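Our group looked at how people in Nutthorpe get rid of old cups and dishes. We mailed 2,000 short survey forms in September and got 1,837 usable answers, helped by the Bratville library, which let us leave a return box by the door.

## Results

Most households keep chipped cups for years before throwing them out.

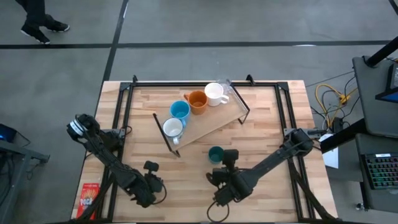
Giving to a thrift store came second. Only 14 people had ever taken ceramics to the Bratville drop-off site, and two of those were turned away at the gate.

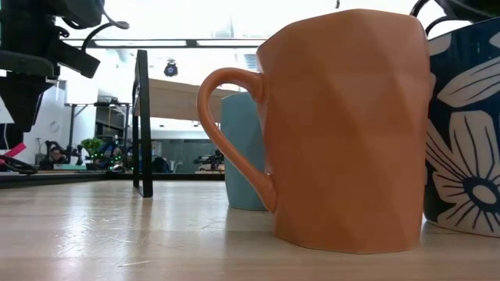 Older residents were more likely to reuse cups as plant pots or pencil holders. We did not ask about glass, so our totals can't be compared with the Muvton survey.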